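Robotics Club Readers | Secondary Level
14/02/2026
By Adanech Jemal

Chapter 4
Handling Parts That Break Easily

In Chapter 3 your team moved wooden blocks from one tray to another. A block forgives many mistakes. If the gripper closes too hard, nothing happens, and if it lets go too early, you pick the block up and try again. In this chapter we leave the blocks and begin to work with computer parts, and you will need more patience.

The task comes from the Habte Cup, where the student teams must take apart and put together an old server within 20 minutes. At the last meeting in December, our club in Mollness had only one team that finished. Halfdan Bisgaard, who drove the arm for that team, wrote in his notebook: "I spent the most time on the processor. I was afraid of the socket the whole time." He was right to be afraid. The contacts in a socket can be very small, and a part that comes down at a wrong angle can damage them.

By the end of the chapter you should be able to:

- set a closing force for a flat part with thin edges
- bring a part over its place and correct the tilt before lowering it
- divide the work between the arm and a hand tool
- keep a log which another team can read and repeat

Before you start, read again section 3.2 about finger distance. The two fingers should touch the part at opposite sides. If one finger arrives first, it pushes the part and turns it. Chaltu Lemma's group solved this by closing in 20 small steps and stopping after each one to look - it is slow, but you can see the moment when the part begins to turn.
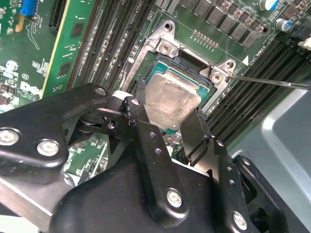
Figure 4.1. A processor held between the gripper fingers over the open socket of a server board.

Look at the angle of the processor in Figure 4.1. It is slightly tilted. With your partner, discuss which movement of the wrist would make it level, and write your answer in the log before you try it on the arm.

Words to know in this chapter: socket, heat spreader, latch, closing force, tilt.

4.1 Choosing the closing force

Begin with the lowest value that your controller allows.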